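Home Topics Ask Unanswered Tags Log in

Selling a used piano before a move – how do I price it?

Posted by Larora, 28 Aug 2021

We are moving in November and the upright piano can't come with us. It was bought secondhand for 2,600 dollars and has been tuned every year except the last one. One key in the low end sticks when the weather is damp. The new place is on the third floor with a narrow stairwell, so I have ruled out taking it.

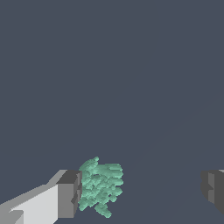 Should I have it tuned before I list it? I would wait and let the buyer do that, as a piano needs tuning again once it has been moved.

What I can't work out is the price. Local ads run from free to more than I paid. I also don't know who normally pays the movers.

Sebastian Căpraru

Look up the serial number first. On most uprights it is under the lid, stamped on the plate or near the tuning pins. That gives you the year. Then search for the same maker and age and ignore the highest ads, they sit there for months. I got 1,768 for mine after asking for a good bit more. The buyer paid the movers, 468 for a ground floor to ground floor job.

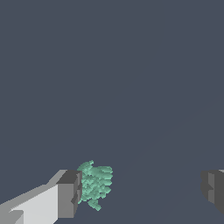

Cassim wrote that stairs cost extra with every mover he called, so put the number of steps in the ad.

Fix the sticking key if you can. It is usually a small job for a technician, and people try every key when they come to look.

Gorero

just give it to a school or church. mine was listed for 20 weeks and I got two calls

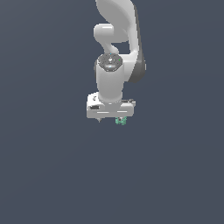
Flurnarton disagreed and said schools in her town had stopped taking pianos – call first and ask before you count on it.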